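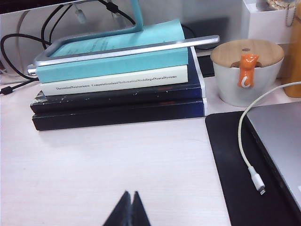 Trevwood Desk Arm – shared office kit

Product page, last updated 27 June 2018

Small arm for ordinary desks. Two black fingers, a camera up at the wrist, one plug. Built for offices where people share desks and lose half an hour a day moving each other's stuff. Not a factory arm. Won't lift a monitor, please don't try.

What it does

Picks up, puts down, passes over. Books, chargers, pens, jars with lids on. It learns where your things live and puts them back there at the end of the day. You set the places once, in the Kos app, by tapping on the camera view.

Works with real desks. Four books in a pile with a metal frame on top, cables hanging down the back, laptop on a mat, charging lead looped over it – that sort of desk. No need to clear everything first. Do leave a patch of open desk in front, the arm likes somewhere to start from.

What changes for your people

We put the first ones into the Miltby office, 37 desks, mostly reading and writing work. Things we heard back:

– Clearing up at the end of the day went from everyone's job to a quick look over. Someone still has to look.
– The front desk team stopped doing the evening round. They now do bookings and post in that hour instead. Talk to your team about this before you order, not after. We didn't at Miltby and it made for a sour first fortnight.
– People who sit at the same desk every day got less out of it than people who move about. Fair enough.
– Some staff just don't want a camera on the desk. The arm can be parked, and parked means the camera is off. Small light on the base goes out.

Personal things

Most asked question by far. Mugs, figurines, the little cat hanging off the rim of the white jar. Mark them as "leave" and the arm goes round them. Anything it hasn't been shown is treated as "leave" too, so a new ornament is safe on day one. Beads, chains and loose string: always leave. Thin things snag.

Cables

It will move a loose charging lead by the connector. It won't unplug anything and it wont reach into a bundle behind the books. Tidy those yourself or live with them.

Books

Spines facing forward please. The app reads the title off the spine to know which book is which, long ones included – "Theoretical Neuroscience Computational and Mathematical Modeling of Neural Systems" is fine on one line. Worn or blank spines need a label. Slim books lift well, thick ones at the bottom of a pile stay put unless you tell it otherwise.

In the box

Arm and base
2 finger sets, one fitted, one spare
Desk clamp
Power lead
Printed card for staff, please do leave it out where poeple can read it

Fitting

Clamp to the back or side edge of the desk. Run the Zastivix setup, 6 steps, needs a laptop the first time only. Sharp-edged glass desks not supported.

Price and orders

£236 per desk per year, arm, app and repairs included. Orders placed now go out in July. Trial desks can be sent back, keep the box.

Spare fingers, clamps and extra staff cards are on the parts page.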